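Reading time: 4 min

How do you buy a robot?

So your school wants a robot. Or your club does. Or your town library, lucky them. Where do you even start?

Not with the robot! That's the funny bit. You start with a list.

The list says what job you want done. Just one job, written in plain words. "Pick up a block and put it next to another block." That's a good one. "Be cool and do everything" — not so good. No shop can sell you that.

Why a small job? Small jobs are easy to check. If a robot arm can't pick up a block, it's not going to pack your lunch. Block work is where lots of robot teams begin, and it needs hardly anything. A table. A few blocks. Arms with grippers on the end (a gripper is the robot's hand, it usually has just two fingers).

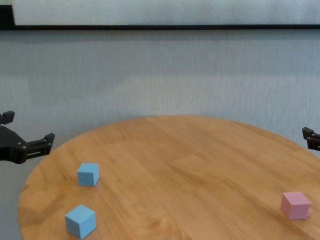
Next, money. Grown-ups call this part the budget. A budget is a plan for money you haven't spent yet. Think of it like a jar of coins with lots of little notes stuck on. This bit for the arm, this bit for the gripper, this bit for later.

Let's make a pretend club and call it Dranach. Dranach Club has saved up $2,000 for its robot corner. Sounds like heaps! Now the notes go on the jar.

The arms aren't in the jar at all. They're too dear, so the club will borrow them from a bigger school called Sârbu. The $2,000 is for everything else. A good table that doesn't wobble. Cables. Spare fingertips, becuase fingertips wear out. A big red stop button. And one new gripper, which costs $310.

Only one gripper? Yep, for now. Sârbu's arms come with one already, the club wants a second kind to try out.

Now for shopping. Two shops sell the gripper, Illex and Predum. Illex is cheaper. But Illex says it takes 7 weeks to arrive. Predum costs a bit more and takes three. Hmm. Which one?

Depends when you need it! If the club's open day is in November and it's already October 2024, seven weeks might be too long. Cheap and late can be worse than dear and on time. Or it can be fine. You have to look at the calender before you look at the price tag.

Some questions to ask a shop before you pay:

Does the gripper fit our arm? (Bolts have to line up. Plugs too.)

How wide does it open? Measure your blocks first.

How heavy a thing can it hold?

Who fixes it if it breaks, and do we have to post it somewhere far away?

What else do we need to buy to make it go?

That last one catches people out all the time. You get the box home, open it up, and the cable is sold seperately. Ugh. Ask first.

Then there's space. Robots need room. Arms swing, so you need clear air on every side and a line on the floor that people stay behind. Two arms need more room again. They have to reach the same spot on the table, but not bump each other. So measure the table, then measure how far each arm reaches, then draw it on paper. Colour in the part both arms can get to. That's where your blocks should go for any job that needs two hands.
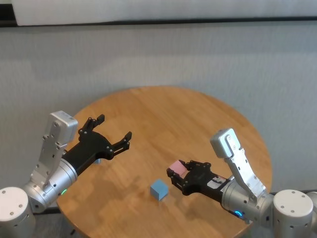 Why would you buy two arms if one can pick up a block?

Two arms can share a job. One holds a thing still while the other does something to it, the way you hold a jar with one hand and twist the lid with the other. But two arms cost more, take up more room and are harder to program, so lots of clubs start with one and leave a gap on the table for the next.

OK, last bit of planning. Keep some money back. Dranach Club leaves a few hundred dollars in the jar and doesn't touch it. Not for snacks. Something will snap or go missing, or need a different screw, and then the jar is ready.

Time counts as well. Someone has to unpack, bolt things down, read the boring booklet, and test it slowly with a grown-up there. Put that in the plan, with dates next to it.

Want to have a go? Get a sheet of paper. Write your one job at the top. Underneath, write what you'd need to do it, and guess a price for each thing. Then go and find the real prices with a grown-up, and see how far off you were. Fix the list. Most people have to fix it a couple of times.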